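I've been back at soap making since October, and wow, I missed it! The Bilcombe craft fair takes entries until noon, so I boxed up two bars of the oat and honey batch (300 grams of oil, if you're keeping track) and crossed my fingers.

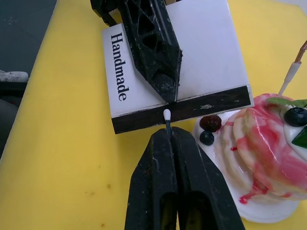 A reader over in Clatasside wrote in to say oat bars need a longer cure than I gave them, six weeks at least, or they go mushy in the dish. Fair point! Mine had 53 days, so we'll see.

Last updated: December

Comments

Mine never last past two weeks in the shower anyway.

Do you ship to Jemal?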